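Is the Womono two-arm kit any good for putting together flat-pack bits?

Asked by Hauwa Ezeani, 15 Oct 2025

Hello all, hoping for some kind advice. We run a small hire shop in Alton (stands, banner poles, that sort of thing) and spend far too much of our lives pushing white plastic tubes into plastic bases. I've been offered the Womono pair of arms on a trial until December, with the standard grippers. Has anyone used them for upright poles? I'm a bit worried about grip on something smooth and round.

2 answers

Uchenna Okonkwo
Hello Hauwa! I've had ours for 83 days and I'm fond of them, though they do need patience. Poles are fine if you let one arm take hold halfway up and keep the other one low and free for the next tube. Put a dark cloth on the table first, white parts on a white top gave us no end of bother.

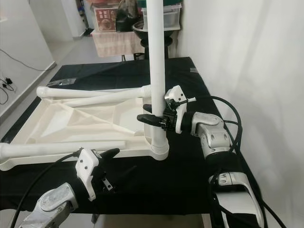
The grip itself has been better than I feared. Ours marked a few tubes in the first week, then I turned the closing force down and all was well. What I'd grumble about is the cables, which like to wander over the wrist, so do tie them back with a bit of slack (I learnt that one the hard way!). Setting up a new job takes me 15 minutes on a good day and a whole afternoon on a bad one. Ask for the long trial if they'll give it to you.

aliyu721
get the ilau one instead, cheaper. didn't try it on poles though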